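The last kiwi, and other February business
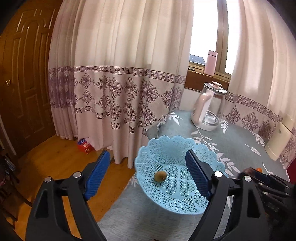 Orathai Boonyarit
Keeper of this diary, part-time bookkeeper, full-time eater of fruit

One kiwi left. I bought a whole net of them at the market in Edby because the man was packing up and wanted them gone, and I was so pleased with myself, and then of course they all decided to be ripe on the same morning. I have been eating kiwis standing up, kiwis on yogurt, kiwis with a spoon while on the phone to the insurance people. And now there's one, sitting off to the side in the blue basket like it's waiting for a bus, and I find I don't want to eat it. Gøran says that's ridiculous and he'll have it if I won't. He will not.

I've been up since before six. Coffee first, then I stood in the kitchen for a while in my socks doing nothing at all, which I can recommend. The heating makes that ticking sound when it comes on and I've gotten to like it. It was still pitch dark out and the neighbor's porch light was on again. She leaves it on for the cat, who doesn't come home until breakfast no matter what anyone does with the lights.

The plan for today was the table. I've been putting off the table since New Year's. It had turned into the place where everything lands -- mail, the library books, Gøran's bicycle pump, a bag of birdseed, the instructions for the new smoke alarm, which we have put up without reading. So I got two boxes and made myself do it. Keep in one, deal with in the other. By eight the second box was full and the first one had a pair of scissors in it.

I found the Pistard receipt! I had torn this house apart for that receipt. It was inside a seed catalog, marking the page with the sweet peas, so at some point I must have thought that was a clever place for it. The lamp it belongs to stopped working in the fall and has been lying on its side in the hall closet ever since, and now I can take it back, if they still take things back after this long. I'll call them tomorrow. I'm writing that down here so that I have to.

Then I put the gray-green cloth back on, the one with the white leaves and branches all over it, and the whole end of the room looked different. I love that cloth. I'd forgotten how much. It was my big purchase in Öberg two summers ago, when we took the slow train up and it rained the entire time and we went into every shop just to be indoors. Gøran wanted the one with the stripes. I said we'd get sick of stripes. He said a person could just as easily get sick of leaves, and I have been waiting ever since for him to be right, and he isn't yet. There's a sort of ferny sprig that I always end up putting the pitcher next to, no idea why, my hand just goes there.

I should say something about the basket because I've been meaning to for ages and it's been in this diary exactly never. It's plastic, light blue, round, with a scalloped rim, and it's all little holes, triangles and diamonds, with a big flower pattern in the bottom. I paid 50 cents for it at the church sale in Bilholm. Fifty cents! I'd gone in for jam jars. The woman at the cash box said her aunt had one just like it that she used for clothespins, and I said I'd probably do the same, and then I got it home and put lemons in it and it has been the fruit basket from that day on. I have a perfectly nice bowl, too, a wedding present, heavy as a paving stone, and it lives on top of the fridge holding batteries.

What I like is that the air gets in. Things don't sweat in there the way they did in the bowl. And when you're done you just hold it under the tap and give it a shake and it's clean, and I don't have to be careful with it. I think I have too many things I have to be careful with. My mother's cups, for one. I washed those today too, while I was at it, all by hand with a towel in the bottom of the sink, and my shoulders were up by my ears the whole time.

When it's nearly empty you get to see the flower, with the big round petals, and the cloth showing gray underneath. Most of the year I never see it for all the apples. I sat there with my second coffee and looked at it for longer than I'd like to admit, and thought, who sat and drew that? Somebody did. Somebody at a factory had an opinion about how many petals.

Anyway. Floor next. I moved the chairs out and swept, and then did the boards with the oil soap, going backward toward the door the way my grandmother taught me, and then realized I'd left my coffee on the far side. So I had to wait for it to dry. I sat on the bottom stair and read the smoke alarm instructions. We have put it up wrong, by the way. It's supposed to be further from the kitchen door, so that's the reason it goes off for toast.

Gøran came down at that point and stood looking at the floor and at me on the stair and said, "Are we locked out?" We sort of were. He went around the outside in his slippers and came in the back way and passed me my cup across at arm's length. Nice man. Then he wanted to know where his bicycle pump was and I had to say it was in the box.

"Which box?"

"Deal with."

He carried it off to the shed without a word, but I could tell he thought it was a keep.

Curtains I did not wash. I looked at them. I thought about the getting up on the chair and the little hooks, and I decided they could have until March. I did pull them all the way open and shut a couple of times to get the dust moving, and then sneezed 7 times in a row, which is a record for this house and I wanted it noted.

Lunch was soup out of the freezer with no label on it. I was hoping for the leek one and it was the lentil. Fine with bread. We ate at the table, at the actual table, facing each other, with elbow room, and it felt like being at someone else's place. We even talked a little about the summer. He'd like to go back up to Öberg. I said only if it's allowed to rain. I wouldn't know what to do there in the sun.

After that I went out for a bit, just down to the water and back. It was colder than it looked and I'd gone without my good gloves. Hardly anybody about. The ice along the edge has gone that dull color and there's a long open stretch by the footbridge with ducks in it. I had meant to stop at the shop for more fruit on the way home and then I walked right past, thinking about the lamp. So the kiwi stays on its own until tomorrow at least. I'm putting down apples, pears if they're not like rocks, and some of those small oranges. And no nets of anything, however sorry I feel for the man.

Things I still haven't done: the drawer under the phone, the letter to my cousin (it's almost two months late and I keep starting it with an apology, and then it gets so long that there's no room for news), the button on the brown coat. The button itself was on the table this morning, under everything. I put it somewhere safe. I'd better go look for it before I forget where that was.

Later, past nine. Found it, in my apron pocket. Haven't sewn it on but it's next to the thread, and that's progress. Gøran moved the smoke alarm while I was on the phone with my sister, and he made toast afterward to test it, and then more toast because he said once didn't prove anything. No alarm. Now we're both full of toast and there won't be any bread for the morning.

My sister says kiwi on toast is a thing. I told her it is not. She says with cream cheese. I did think about it after we hung up, I'll confess that, and I went in and turned on the light and had a look. It's gone a bit soft on one side. The table is still clear except for one envelope, and it isn't mine, and I've left it exactly where he put it to see how long it takes.

Going up now. Call Pistard. Apples, pears, small oranges, bread.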